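Clorkness adds price board rule for boat and beach hire after visitor complaints

Operators hiring out pedalos, kayaks and inflatable rides on Clorkness seafront will have to display their full prices and ride times from October, the resort's beach office has announced.

The rule covers all 14 licensed pitches between the slipway and the Grovell end of the promenade. Each pitch must have a board at the point of payment showing the price per person, the length of the ride in minutes and any deposit. Staff must hand over a printed receipt if a customer asks for one.

The beach office received 169 complaints about hire charges over the summer season. Most concerned rides that ended sooner than customers expected, or deposits that were kept for scratches and scuffs. The office also surveyed 2,731 visitors at the car parks and the bus station. Of these, 307 said they had paid more than the price they were first given.

Salim Massawe, beach manager at Clorkness, said: "Most of our operators deal fairly with people and have done for years. Visitors should know what they are paying and how long they will get on the water before they hand over any money."

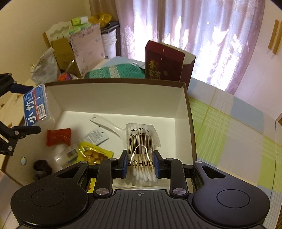
Hamisi Kioko said the boards were welcome but the deposits were the bigger problem, and that he would like to see photographs taken of every pedalo before it goes out. He added that small pitches should not have to pay for the new signs themselves.

The beach office will supply the first board to each pitch free of charge. Replacements will be made by Rustora at the operator's expense. Ogola Water Rides, which holds three of the pitches, has been trying out a board near the slipway.

Pitches without a board will get a written warning. A second breach may lead to the licence being suspended for the rest of the season.

Visitors who wish to complain about a hire charge can do so at the beach office, next to the first aid post, until 6pm. They should bring a receipt if they have one and note the pitch number.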